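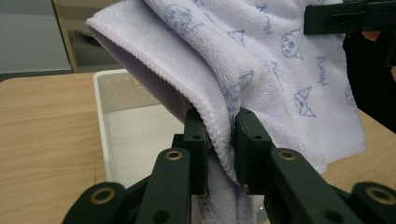
## Sekivero cat face towel, microfiber

Lavender-white, pale blue cats all over, handwriting-style lettering in between. Soft fuzzy terry, stitched hem. Hand and hair size. Item 1279.

Back in stock since February, same print as before. Ships from our Romau warehouse, usually next morning if you order before 2 p.m.

**Good for**

- hair after a shower
- kids' swim bag - folds down small
- guest bathroom, kitchen hook
- drying the actual cat (customers keep telling us this)

**Washing**

Wash once before first use. Warm, gentle cycle, with like colors. NO fabric softener, it coats the fibers and then the towel just pushes water around. No bleach. Tumble low or hang it up. Dont iron over the print.

Keep away from cotton bath towels in the wash if you can - microfiber grabs every bit of lint.

**Print placement**

Fabric is printed as a long roll and then cut, so the cats land differently on each towel. Some get a whole face near the hem, some get half an ear. We can't pick one out for you, sorry. Color may look a little more purple or more white depending on your screen.

**Packs**

Single, or pack of 2. Shops and daycares: carton of 16, email for the price. Packs are all the same color, no mixing for now.

**Goes with**

Vokberg wall hook, Semple washcloth set (plain, no cats). Both sold seperately.

**Returns**

Unwashed, tags on, within 2 weeks. Loose thread or bad hem - send us a photo and we'll swap it, no need to mail the old one back.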